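Ticket 471: Foam letters slipping on backdrop, table too crowded
Site: Nenville, back room
Opened by: Bindu Kotian
Assigned to: Zaid Fakhoury
Opened: 20/05/2023
Status: Closed

Problem reported
The letters on the black cloth won't stay level. I press them back in the morning and the top row has drooped again by lunch. The table in front is also getting too full to reach behind, so every fix means moving the toaster and the oven first. Please advise on both.
BK

Reply, ZF
Can you leave everything as it is for now? Also, which pins are you using, the short Drakar ones or the long ones from the Alexiou box?

Reply, BK
Short Drakar. Nothing moved on the table.
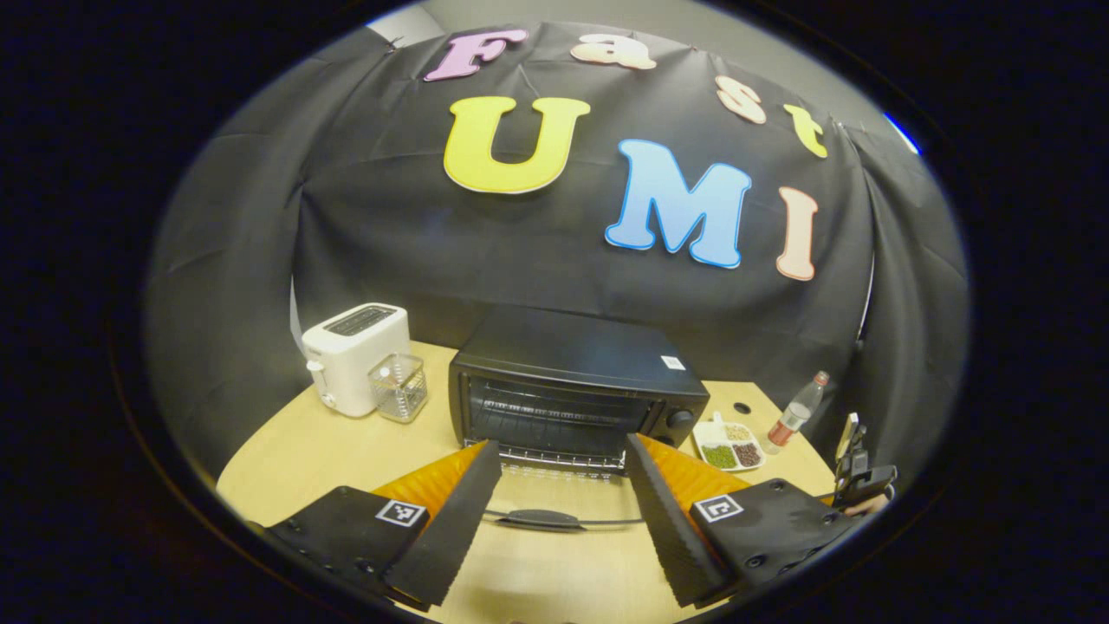

Letters and table as reported, toaster oven in the middle.

Reply, ZF
Thanks. The cloth is hanging in a curve and the top word bends down with it, most of all towards the "t". I would look at the cloth before re-pinning any letters. Check how it is held along the top.

On the table, the toaster and the clear container can stay on the left. The tray of beans and grains wants to go somewhere it can't be knocked when the oven door is down. Put a lid on it if you have one.

Reply, BK
No lid. I can find a shelf for it. The cloth is clipped to the rail. I had pulled it tighter on one side to stop it touching the table, so that may be my doing.
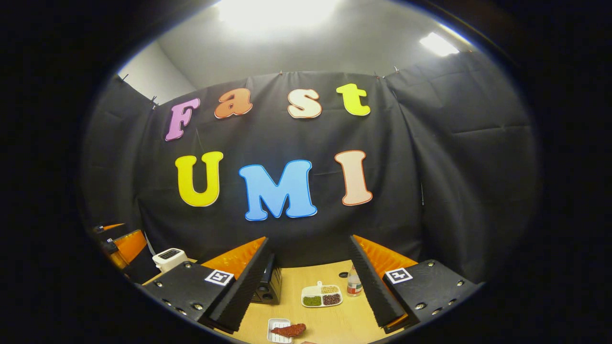
Steps agreed
1. Take the letters off and keep the two words in separate bags.
2. Unclip the cloth, even it out along the rail and clip it again. Leave the side curtains alone.
3. Let it hang overnight.
4. Pin the bottom word first, starting with the "M", then the top word. Use the long pins, 2 to a letter.
5. Tray to the shelf before anyone uses the oven.

Update, BK
Steps 1 to 3 done. One pin bent coming out of the "U", thrown away. Long pins are down to the last few, so I have asked Cundummont for a box of 270.

Update, BK
Pins came. Letters back up and the top row has held for a week. Tray is on the shelf by the door.

Closing note, ZF
Closing this. Next check of the clips is in July. If the "t" goes again before then, reopen this ticket and don't start a new one.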